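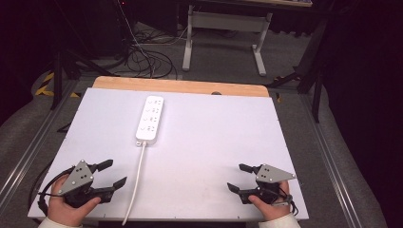
White power strip on the board, cord towards the front

Deolinda Prata wrote:
> Does the strip for the sewing room have a long cord? And which
> colour? We need to reach the wall behind the cupboard.

Dear Deolinda,

It is white, cord also white. I did not measure the cord yet – I will do it when Graça brings back the tape. The outlets are in one row on the top, so the big Pralto adaptor will maybe cover its neighbour. Please keep the heater on the wall socket.

If the cord is too short, Lurdes has 4 other strips in her garage.

Kind regards,
Afonso Meireles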